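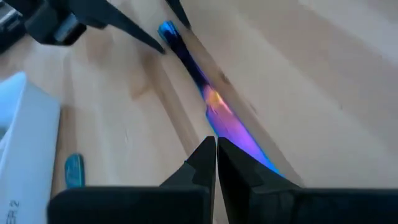
Slide 1: Who I am and why I look at the sky so much

Hi everyone, thanks for coming out on a November evening. My name is Yolanda Fitzsimmons and I keep the rain records for Fundcombe. I've been hooked on weather since I was small, and tonight I get to talk about my favorite part of it: valley fog.

(Ask who drove in through fog this morning. Wait for hands.)

Slide 2: What fog is

Fog is cloud sitting on the ground. The air cools until it can't hold all its water vapor, and the extra turns into tiny drops. Weather people call it fog when you can see less than a kilometer. More than that and it's mist. I love that there's a line!

The kind we get most is radiation fog. The ground loses heat to a clear sky overnight, the air touching it cools too, and if there's just a breath of wind the cooling gets stirred up into a layer. Dead calm often gives you dew or frost and no fog at all. Too much wind and it mixes away.

Slide 3: Why Fundcombe gets it and Ambaye doesn't

Point at the map. Fundcombe is on the valley floor. Ambaye is up on the shoulder, 400 feet higher. Cold air is heavy, so on a still night it drains down the slopes and pools right here, next to the river, where there's plenty of moisture.

Tell the Rizwan story. Rizwan Rizvi called me from Ambaye one morning, bright sun, asking if I wanted to walk. I couldn't see my own gate. I went up anyway, and we stood looking down on a white lake with the church tower poking out of it. Best walk of the year.
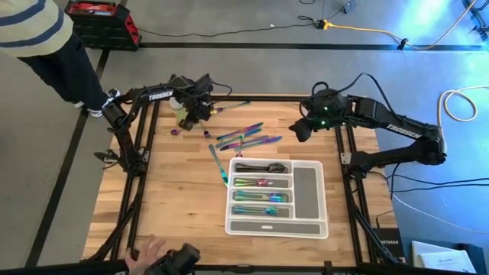 By ten the whole thing had gone. People say fog "lifts," and it sort of does. Sunlight gets through the thin layer, warms the ground, and the bottom evaporates first, so for a little while you have a low gray ceiling. Then it breaks into rags and you get blue.

Slide 4: Guessing tonight's fog

Go slowly here, people like to write this down.

Look for a clear evening after a damp day. Check the dew point at sunset. If the temperature is already close to it and the wind is light, I'd bet on fog by dawn. Cloud rolling in at midnight will spoil it. So will a dry breeze from Skundley way.

Eduardo Paiva and I both write down a guess before bed. He's ahead of me this season and I'm not happy about it.

Slide 5: Winter fog that won't quit

In winter the sun is weak and low. A layer 100 feet deep may burn off by coffee time, but one that has grown to 300 feet can sit there all day. A lid of warmer air on top (an inversion) keeps it in. Smoke from chimneys goes up, hits the lid and spreads out flat. Look for that, it's gorgeous.

Slide 6: Driving

Low beams, slow down, leave more room. High beams bounce right back at you. Mention the dip before the Skundley bridge.

Questions. If Yhon asks about freezing fog, save it for the end, I could talk about rime ice all night.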